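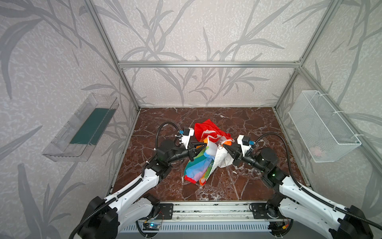 Home Interiors Course Returns to Tridstead Community College

Tridstead Community College is pleased to announce that its evening course in home interiors will return in July. The course is offered by the Department of Continuing Education and is open to all adult residents of Tridstead and Vindwood. It will meet on Thursday evenings for seven weeks in the Sarantis Building, and each session will begin at 6:30 p.m.

The course was last offered before the renovation of the Sarantis Building, when the department's teaching rooms were closed and several evening programs were placed on hold. Requests for its return have come mainly from renters and from owners of older homes who wish to do their own decorating but are unsure where to begin. The revised outline has been prepared with both groups in mind.

Areti Chatzigeorgiou will serve as lead instructor. Ms. Chatzigeorgiou taught the earlier version of the course and has worked for many years in the repair and redecoration of older houses. She will be joined for the sessions on color and fabric by King-fai Hsu of the college's design faculty.

"Most people who come to us have already bought something they regret," said Ms. Chatzigeorgiou. "We ask them to bring it along. A roll of the wrong paper is a very good teaching aid."

What the Course Covers

The opening session deals with measuring. Students will learn to draw a simple floor plan to scale, to record the position of doors, windows, outlets and radiators, and to work out how much paint or paper a room requires. A short exercise on reading product labels is included, with attention to batch numbers and to the difference between washable and wipeable finishes.

The second and third sessions are given over to walls. Preparation receives more time than it did in the past, in response to comments from former students. Topics include filling cracks, sanding, sealing old stains, and removing earlier layers of paper without harm to the plaster. Students living in homes built before 1978 will receive printed guidance on lead paint and are asked to read it before they sand or scrape any surface.

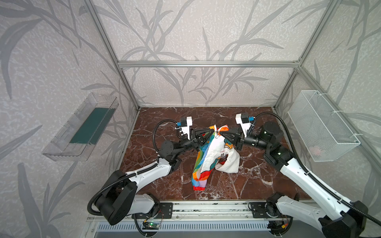
Patterned wallpaper is the subject of the third session, and students will be asked to bring a photograph of the room they have in mind. The discussion will begin with scale. A large design in a quiet color can often be carried onto more than one wall, as with the pale gray paper here, where darker leaf and grass-blade shapes cover the back and sides alike. Students will then consider how a pattern meets a corner, where to place the first strip, and how much extra to order when the repeat is long. Practice boards will be provided for cutting and pasting – the department asks that students wear clothing suitable for the work.

The fourth session turns to paint. Mr. Hsu will explain how daylight and lamplight change the look of a color, and why a small paint chip seldom gives a fair idea of a finished wall. Each student will paint two sample cards to take home and view at different times of day. The session will also cover the choice of sheen for kitchens, bathrooms and hallways.
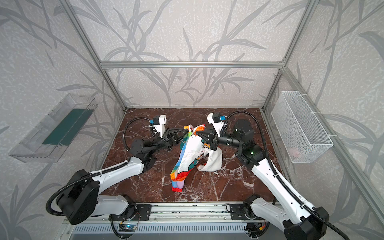 Floors, counters and tabletops are taken up in the fifth session. Students will compare the care and repair of common surfaces, and will discuss when it is sensible to keep an existing surface and plan the rest of the room to suit it. Strong veining calls for some thought in this respect. A dark brown, marble-patterned surface with white veins, set against gray leafy paper, places two busy designs side by side, and the class will consider whether curtains and cushions in such a room should be left plain. Samples of several surfaces will be available for handling during the session.

The sixth session covers curtains, cushions and other soft furnishings. No sewing experience is needed. Students will learn to measure for curtains, to judge the weight and hang of a fabric, and to make a plain cushion cover by hand. Those who prefer to use a sewing machine may reserve one through the department office in advance.

The final session is set aside for individual plans. Each student will present a proposal for one room, with a drawing, a list of materials and a budget. Former students have described this as the most useful part of the course, and the time allowed for it has been extended. Plans do not need to be ambitious. At the last offering, one of the strongest proposals was for a narrow back hallway in a Vindwood duplex.

Fees and Registration

The course fee is $35, payable at registration. The fee includes practice materials, paint for the sample cards and a printed handbook. Students should supply their own tape measure, pencil and notebook. A limited number of reduced-fee places are available to residents who receive housing or income assistance, and requests are handled in confidence by Aicha Morsy in the Office of Student Accounts.

The course can accommodate up to 16 students. Places will be assigned in the order in which registrations are received, and a waiting list will be kept. Students who withdraw before the first session will receive a full refund. Refunds cannot be given after that date, although a place may be passed to another adult in the same household with notice to the department.

Access and Parking

The Sarantis Building is fully accessible from the east entrance. Evening parking is free in Lot C, and the Griveo bus stops outside the main gate. Students who require an interpreter, large-print materials or an adjustable work table are asked to say so on the registration form.

Registration forms are available at the front desk of the Sarantis Building and at the Vindwood branch library. Questions about course content may be directed to Callum Galbraith, program coordinator, in the Department of Continuing Education. Neema Makori will answer questions about registration and the waiting list during regular office hours.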